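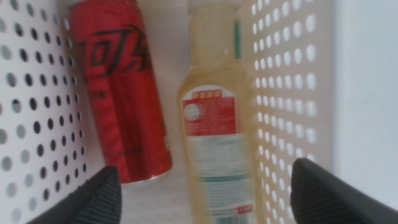 Supplier Changes at a Regional Car Maker: The Brusside Rear Seat Frame
Final report, Operations and Supply Management
Group 4: Nasrin Mazandarani, I-seul Pyo, Hüsnü Kocabaş

1. Background

Brusside builds one vehicle, a small delivery van called the Floswood. It went into production with a rear seat frame bought from an outside supplier, El Idrissi, under a contract that ran for three model years. When the contract came up for renewal, Brusside decided to split the work. El Idrissi kept the lower frame and the floor brackets. The seat back went to Astex, a smaller stamping company closer to the assembly plant.

Our report looks at how that change was carried out and what it did to the assembly line in the first months. We did not study the price of the parts. Brusside did not share prices with us, and we agreed at the start not to ask for them.

2. Where the information came from

We made two visits to the plant, both in February. On the first we walked the seat line and were given a copy of the station sheets. On the second we sat in on a morning supplier call and then spoke with Pauline Tindall, who runs the seat area, for most of the afternoon. She also sent us the line stop log for the period before and after the change. I-seul typed the log into a spreadsheet and sorted it by station. Hüsnü drew the process maps. Nasrin wrote up the interviews and put the report together.

The log had 908 entries. Many were very short stops with no cause written down. We left in every entry that had a station number, even if the cause was blank, and took out the ones with no station number.

3. The old process

Under the old contract the seat frame came in as one welded piece. It was delivered on returnable steel racks and moved straight to station 17, where it was bolted to the floor. There was one inspection, done by El Idrissi before shipping. Brusside checked only the bolt holes, with a simple gauge, and only on the first rack of each delivery.

The weak point was space. A complete frame is bulky and not very heavy, so the trucks filled up long before they reached their weight limit. Pauline Tindall told us the racks also took up most of the aisle next to the station, and that empty racks often sat there until the end of the shift.

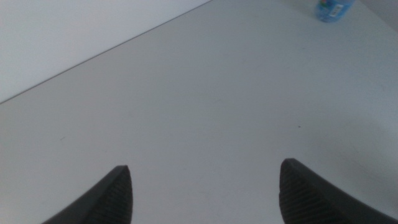 The split was meant to fix this. Lower frames can be stacked, and seat backs can be hung close together, so both travel in less space than the welded frame did. The cost is an added joint. Someone now has to bolt the back to the lower frame before the seat goes into the van, and the two parts come from two companies that measure from different reference points.

4. The new process

Brusside added a small sub-assembly station ahead of station 17. One worker places the lower frame in a fixture, sets the back on the hinge plates, and drives four bolts with a torque tool that records each result. The target time for this work is 45 seconds. The finished frame then moves to station 17 by roller conveyor.

The first parts from Astex were made on trial tooling. A batch of 300 seat backs was built for the launch, and these were used up before parts from the final tooling arrived. According to the plant, both sets of parts met the drawing. They did not behave the same way on the line. The trial parts sat near the middle of the hinge width tolerance, and the final parts sat near the wide end of it. At the same time, the hinge plates from El Idrissi were near the narrow end. Each part was within its own limits, but the pair was tight, and workers had to push or tap the back into place.

The station sheet said nothing about what to do with a tight pair. Some workers set the back aside and tried another one. Others loosened the hinge plate, fitted the back, and tightened the plate again. The second method took longer but left no parts behind. Neither was recorded except when it stopped the line.

5. What the log shows

Before the change, most stops in the seat area were caused by late deliveries or by racks blocking the aisle. After the change these became uncommon. Stops for fit problems, which had been rare, became the most common kind for several weeks. They then dropped after Astex adjusted the final tooling and Brusside added a go/no-go gauge at the sub-assembly station.

Average stop time also changed. Delivery stops were few but long. Fit stops were frequent but mostly under a minute. Total lost time in the seat area was higher at first and then went below its earlier level. We are careful about this last point, as the log covers only a short time after the tooling was adjusted, and production volume was lower then as well.

6. Discussion

Our main finding is that the two suppliers were approved one at a time. Each sent sample parts to Brusside, and each set was measured against its own drawing. No one put a wide back together with a narrow hinge plate until it happened in production. A matched trial using parts chosen from both ends of the tolerance would have found the problem.

We also think the trial batch gave a false sense of safety. The launch went well with parts that were closer to the middle than the ones that followed. The plant treated the launch as proof that the joint worked and moved the extra quality inspector to another area.
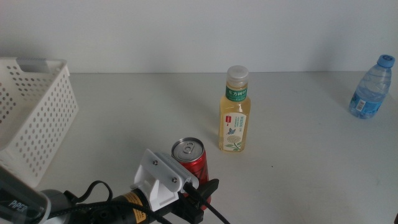

Mahtab Mousavi read our draft and did not fully agree with this section. Her view was that a matched trial is easy to recommend after the fact, and that a small car maker with a single model may not have the parts, or the line time, to run one before launch. She suggested that a tolerance stack-up done on paper would have caught the same problem in a day. We checked this with the drawing dimensions we had been given, and the result supports her. The worst-case pair has a slight overlap.

7. Recommendations

Do a paper stack-up for any joint where the two sides come from different suppliers, and have both suppliers sign it.

Use one shared reference point for the seat back and the lower frame. The front left floor bolt hole is the obvious choice, as station 17 already locates from it.

Write the tight-pair method into the station sheet, and record each case even when the line does not stop.

Keep the extra inspector in place until parts from the final tooling have been run for at least a month.

8. Limits of this report

We spoke with people at Brusside only. Astex answered two questions by email, and El Idrissi did not reply before our deadline. The log was filled in by hand and the cause codes were not used the same way on both shifts. The spreadsheet and process maps are in the appendix.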